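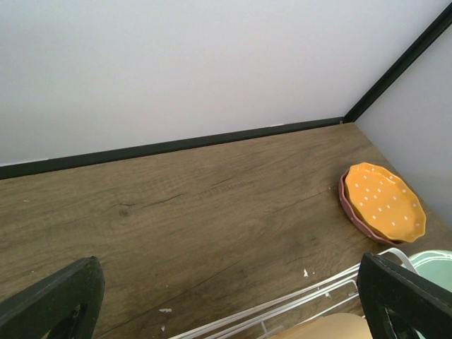

Arbeitsplatte mit schwarzer Abschlussleiste, rechts die Innenecke

Schwarze Wandabschlussleiste in der Ecke neu abdichten?
Die Leiste zwischen Arbeitsplatte und Wand ist 12 Jahre alt. Der Abtropfkorb steht dauerhaft davor, nach dem Spülen zieht Wasser in die Fuge. Länge 258 cm. Leiste tauschen oder nur Silikon erneuern?
Duvero, So. 7. Oktober

Kondedex
Zuerst Leiste abnehmen und die Plattenkante prüfen. Ist das Trägermaterial gequollen, hilft Silikon nicht mehr. Falls fest: Fuge ausschneiden, entfetten, trocknen lassen, Sanitärsilikon einbringen. 24 Stunden kein Wasser. Korb auf eine Abtropfmatte mit Rand stellen.

Flemgate
Acryl geht auch, hatte ich im August gemacht.

Tiêu
Acryl ist im Spülbereich ungeeignet, es nimmt Wasser auf. Bei der Ecke auf das senkrechte Profil achten, dort separat abdichten.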